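Section 4. Flattening and Checking Printed Brochures

4.1 Scope
This section applies to folded and stapled brochures received at the Odside reading room for display or filing. Bound books and single sheets are covered in Section 6.

4.2 Preparing the table
1. Clear the tabletop and lay the grid cloth over it. Smooth out any folds, working from the middle toward the sides.
2. Wash and dry your hands. Do not use hand cream before handling coated paper.
3. Place the brochure on the cloth with the front cover facing up.

Note: The lines of the cloth are a guide for returning a brochure to the same position. They are not to be used for measuring.

4.3 Opening the brochure
4. Open the brochure at the spread to be checked. Support both halves until they rest on the cloth.
5. Hold the left page near its lower corner and the right page near its top edge. Apply light, even pressure. The spine may lie at an angle to the table, provided that neither page is pulled.

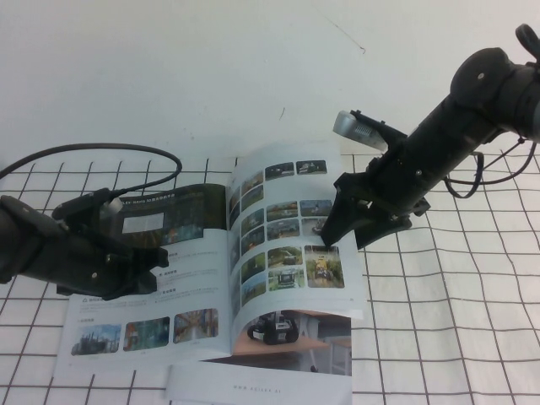 Gudrun Ljungberg asked whether a spread that will not stay open should be creased along the spine by hand. It should not. Creasing weakens the paper at the staples and may crack the ink on dark printed areas. Leave the brochure open under light pressure for four minutes and try again. If it still closes, record it as "stiff" on the Sarnent form and continue with the next spread.

Caution: Do not slide a fingertip or any hard edge across a dark banner or photograph. Lift fully before moving to a new holding point.

4.4 Checking the pages
6. Read the heading and check it against the title on the form.
7. Look for tears, stains and missing corners. Enter each fault with its page number.
8. Release the right page first, then the left. Turn the page from its outer edge.

Note: Brochures with more than three damaged pages are set aside in the Druvska folder. These are reviewed on Wednesday by Prasert Paisan and are not to be repaired at the table.

4.5 Closing and storage
9. Close the brochure without pressing on the fold.
10. Return it to its sleeve, spine first, and initial the form.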